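Workshop Tips: Tray Handling on the Flow Rack

Student project notes, Drerkotent Robotics Club, updated 22 December 2020

These tips apply to the tray exercise for the Barkisar round. Teams Arnaud and Emer share the rack, so leave it as listed.

Before a run
Wipe the tray rims with a dry cloth. Oil on thin metal shows up as slip at the fingertips.
Check that every roller turns freely. Replace a stiff wheel before changing any code.
Set approach speed to 200 mm/s for the first pass and 400 mm/s after 2 clean passes.

During a run
Close on the rim or a rib. A flat floor gives the fingers no edge to work against.
Keep the tray level until it clears the front bar.
Expect glare on bright metal. Turn down the bench lamp and recheck exposure if the rim detection drops out.

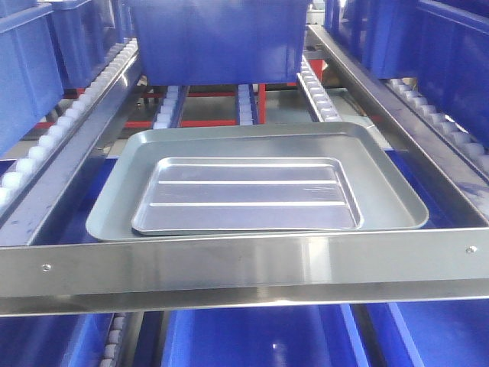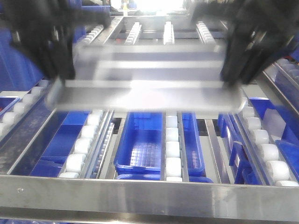
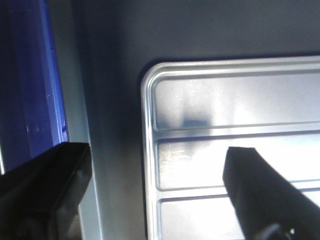
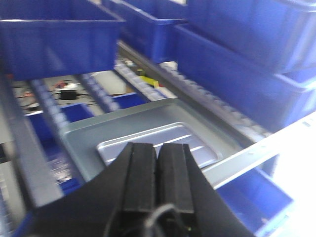
Metal trays at the flow rack with blue bins, bench and wrist camera views.

Common faults
Tray rotates in the grip: fingers are off the center line. Re-teach the grasp point.
Fingers touch the lane divider: raise the approach height and come in from the front.
Cable catches at the wrist: shorten the loop and re-clip it with the arm at full reach.

After a run
Return bins to their lanes with the label side forward. Log the run number and the speed used. The log sheet in current use ends at line 254; new sheets go in the February binder.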